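Kitchenette

From the Guvside Household Encyclopedia

Contents
1 Definition
2 History
3 Layout
4 Equipment
5 Power and ventilation
6 Water and waste
7 Storage
8 Use in rented housing
9 Shared kitchenettes
10 Cleaning
11 Related terms
12 See also

A kitchenette is a small cooking area, usually part of a larger room, in which food can be stored, heated and served. It has fewer fittings than a full kitchen and often lacks a full-size range. Kitchenettes are found in studio apartments, hotel rooms, dormitories, offices, workshops and converted outbuildings. The word is also used loosely for any corner of a room where a few appliances are kept.

Definition

There is no single agreed line between a kitchen and a kitchenette. In everyday speech the difference is one of size. In housing rules it usually depends on the fittings, and above all on whether there is a fixed cooking appliance. Some local codes treat a room with a sink and a refrigerator but no range as having a kitchenette. Others count any room with a sink as having one, and others still do not use the word at all and speak of a "food preparation area" or "wet bar."

The difference can matter to an owner. A second full kitchen may turn a single-family house into a two-family house for zoning or tax purposes, while a kitchenette may not. Owners who plan to add one to a basement or garage are generally asked to show the fittings on a drawing before a permit is given.

History

Small cooking areas within a living room are as old as one-room houses, in which the hearth served for heat, light and cooking together. The kitchenette in the modern sense came with the apartment house. Builders in growing cities needed to fit more units on each floor, and a separate kitchen took up space that could be rented as living area. Gas and later electric appliances made it possible to cook without a coal stove, a chimney or a place to keep fuel.

Early kitchenettes were often built into a closet. The doors could be shut when the cooking was done, and the room could be used for other things. A typical unit held a two-burner stove, a shallow sink and an icebox. In some buildings the closet backed onto the bathroom so that both could share one set of pipes, a plan that is still common.

The town of Skester has a number of these closet units in working order. The best known are in the Kaczmarczyk Building, a brick walk-up put up for mill workers, where the original folding doors remain on two floors. The sinks there are enameled steel and drain through the floor into a common stack. Most of the stoves have been replaced more than once.

Later changes came from the appliances. The small electric refrigerator removed the need for ice deliveries. The countertop microwave oven, once it became cheap, allowed a room to have hot food with nothing more than an ordinary wall outlet. Many offices and dormitories that had never had a cooking area gained one in this way.

Layout

Kitchenettes are usually arranged along one wall. The single-wall plan keeps pipes and wiring in one place and leaves the rest of the room free. The common order is refrigerator, counter, sink, counter and cooking appliance, though in very short runs one of the counters is left out.

Other plans include:

The corner plan, with fittings on two walls that meet. It gives more counter but the corner itself is hard to reach.

The closet plan, described above.

The island or cart plan, in which some or all of the equipment stands on a movable piece of furniture.

The table plan, in which there are no built-in fittings and the appliances stand on one or more small tables against a wall.

The table plan is the cheapest and is widely used in rented rooms and temporary buildings. A table for this purpose should be level and should not rock when a door is pulled open. Its top should be deeper than the feet of the appliance it carries. Many countertop appliances have doors hinged on the left, so the table is best placed with open space on that side. If the only clear floor is on the right, the user must reach around the open door to put a dish in.
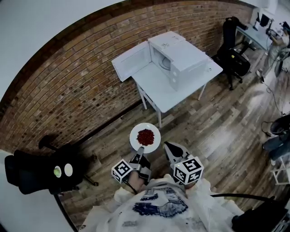

Equipment

The least that a kitchenette is normally expected to have is a way to heat food, a way to keep it cold and a surface to prepare it on. A sink is usual but not universal.

Heating. Microwave ovens, toaster ovens, hot plates and induction burners are all used. A microwave oven heats food by exciting the water in it and will not brown meat or crisp bread. A toaster oven does both but is slower and gives off more heat to the room. Hot plates are banned in many dormitories and hotels.

Cooling. Compact refrigerators range from cube models, which fit under a counter, to narrow upright models with a separate freezer. Cube models with an inside freezer box generally need to be defrosted by hand.

Preparation surface. A counter, a table or a board laid over the sink may be used. Laminate and stainless steel are the usual counter materials. Bare wood is pleasant to work on but stains and needs oil.

Kettles and coffee makers are often kept in a kitchenette as well. They take little room but draw a large current while they run.

Power and ventilation

The most common fault in a kitchenette is an overloaded circuit. A small living room circuit is not meant to carry a microwave oven, a kettle and a toaster at one time. The wattage marked on the front of a microwave oven box is usually the cooking power, and the power drawn from the wall is higher. The input figure is given on the rating plate.

Where a kettle and a microwave oven are both in regular use, a separate circuit for the cooking area is advised. Power strips and light extension cords should not be used for heating appliances. Outlets near a sink should have ground-fault protection.

Countertop ovens need open space for their vents. The clearance differs from one model to another and is given in the manual. An oven should not be pushed tight against the wall, and papers or towels should not be kept on top of it.

A range hood is rarely fitted in a kitchenette. A window that opens is the usual substitute. In rooms without a window, an exhaust fan may be required by code if there is any burner.

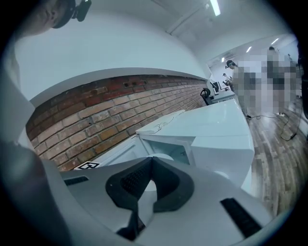
Vol. 50, page 200

Water and waste

A bar sink, which is smaller than a normal kitchen sink, is the standard choice. It is large enough for cups and small plates but not for a roasting pan. A tall faucet makes it easier to fill a pot. Garbage disposals can be fitted to some bar sinks, but the smaller drain opening limits the choice of model.

Where the kitchenette is far from the main drain, a small pump may be used to move waste water. The pump is placed in the cabinet under the sink. It makes some noise and should be reachable for service.

Kitchenettes without a sink rely on a bathroom or utility sink elsewhere in the building. Food scraps should not be put down a bathroom drain.

Storage

Wall cabinets, open shelves, rails and hooks are all common. Open shelves cost less and make a small room feel larger, but dishes kept on them collect dust and grease. Deep shelves are less useful than they look, as items at the back are forgotten.

Dry food should be kept in closed containers. The short distance between the cooking area and the beds or sofas in a studio apartment makes insects and mice more of a nuisance there than in a house with a separate kitchen.

Use in rented housing

Landlords may describe a unit as having a kitchenette when it has only a refrigerator and a microwave oven. Renters are advised to ask what is included and who repairs it. In Zisano, listings must name each appliance supplied with the unit, and the landlord must keep those appliances in working order for the length of the lease. Appliances brought in by the renter are the renter's own concern.

Hotels use the terms "kitchenette," "efficiency" and "suite" without much agreement. Cookware may or may not be supplied.

Shared kitchenettes

Offices, schools and workshops often have one kitchenette for many people. Such rooms tend to need more refrigerator space and less cooking equipment than a home. A second microwave oven does more to shorten the wait at noon than a larger one.

Rules are commonly posted on the refrigerator door. They cover the labeling of food, the day on which old food is thrown out and the washing of cups.

Cleaning

Spills in a microwave oven are easier to remove while soft. A bowl of water heated until it steams will loosen most dried food. The glass turntable can be lifted out and washed in a sink, and the roller ring under it should be wiped and put back flat. Harsh scouring pads should not be used on the inside walls or on the door seal.

Refrigerator gaskets should be washed with mild soap. The floor behind and under freestanding furniture should be swept from time to time.

Related terms

Galley: a narrow kitchen with fittings on one or both sides, named after the kitchen of a ship.

Pantry: a room or closet for storing food and dishes.

Scullery: a room for washing dishes, now rare.

Wet bar: a counter with a sink for serving drinks.

See also

Bar sink
Compact refrigerator
Hot plate
Studio apartment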